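Striped tea towels: hot wash or not? 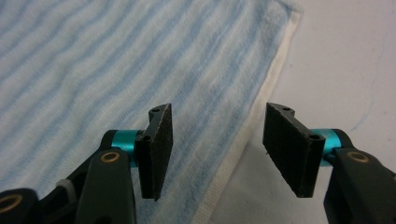 Page 6 of 6

sigrunk_visholm
Back again after reading the first five pages in one go. I've got a blue and white striped towel like everyone else here, and I still can't work out who to believe! Mum boiled hers every June with soda crystals and they outlived the washing machine. Mine go at 40 and smell like a wet dog by lunch.

Harahap457
40 is your problem. 60, every time, no softener (softener is the devil's work on cotton, it just sits there and repels water). Spin at 1000 and get them on the line.

futari_fan
Disagree, sorry. I did 60 for a year and the blue went a sad grey colour. I soak mine overnight in a bucket with a splash of white vinegar, then a cool wash. No smell, still blue.

Harahap457
Vinegar wrecks the rubber seals. Ask me what a new door seal cost. $200, mate.

futari_fan
In a BUCKET. The machine never meets the vinegar.

Tsz-kin Yu
Can I ask a dumb one, does anybody iron theirs? My partner's nan does and I reckon they dry glasses better for it, less fluff.

sigrunk_visholm
Not dumb, I iron mine while the cricket's on. Going to try the bucket on half and 60 on the rest, will report back

Last edited 24th February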